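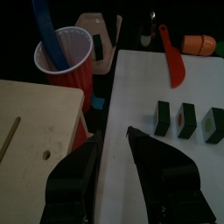
Home > Help > Toys & Play > My Tickets

Ticket 2449: Play sushi pieces won't stay together
Status: Solved
Opened by: Joaquim Aguiar
Handled by: Hiếu Khổng, Tollier customer support

Joaquim, 9:40 a.m.
Hello there! First of all, we love the Prirnby play food, and it comes out at our house nearly every afternoon (my daughter runs a very strict restaurant). The trouble is with the little dark green maki rolls. The one with the red-orange center and the one with the light green center have both stopped holding to their neighbors. She lines them up on the white board, picks up the red-orange knife, and they've slid apart before she gets to cut anything, which leads to some strong words from the chef. I wiped them with a damp cloth last week, in case that matters.

Hiếu, 11:15 a.m.
Hi Joaquim, and please pass my sympathy along to the chef! The rolls hold together with small fabric dots, and those get clogged with lint and crumbs over time. Could you brush them with a dry, soft toothbrush, leave them out overnight, and press each pair together firmly for a few seconds? Please skip the soap, as it can loosen the glue. Do you know if the other cut foods are still holding?

Joaquim, 4:20 p.m.
The orange one with the seam across it is perfectly fine, so it's only the rolls. I'll go hunt for a toothbrush.

Joaquim, next day
Well, you wouldn't believe the fluff that came out, most of it from our dog, I suspect. The red-orange one grips beautifully now and gives a proper crunch when it's cut. The light green one is better but still gives up if you look at it sideways.

Hiếu
So glad to hear it! I'm mailing you 2 replacement dots for the green one. Peel off the old dot, press on the new one, and leave it alone until morning.

Joaquim
They came today and dinner service has resumed. Thank you so much, Hiếu!

2 comments | 40 people found this helpful | Share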